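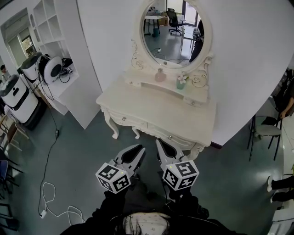

Naltska dressing table with oval mirror

Cream white finish, vintage pattern. Curved cabriole legs with carved scroll details, a row of apron drawers and a raised shelf tier. The oval mirror stands above the shelf in a carved surround with rose and scroll ornament.

Supplied by Dekker in 2 cartons, table and mirror packed separately. Assembly requires a cross-head screwdriver and a second person to steady the mirror while the rear bracket is tightened.

Height to table surface: 700 mm
Minimum clear floor depth in front: 500 mm
Knobs: small, round, one per fixing hole
Finish reference: Himia cream
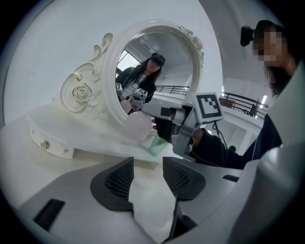

Knobs are held by a single machine screw from inside the drawer front. Hand-tighten only – overtightening will mark the paint. Spare screws are in the hardware bag, taped under the left drawer.

The shelf tier is intended for light items such as small bottles and vases. Do not lift the table by the shelf or by the mirror surround. Clean carved areas with a dry, soft brush; use a damp cloth on flat surfaces only, and keep solvent-based cleaners off the finish.

Replacement knobs and brackets are ordered through Nanis, quoting the finish reference. Orders placed in July ship first. Page revised Sun 10 August.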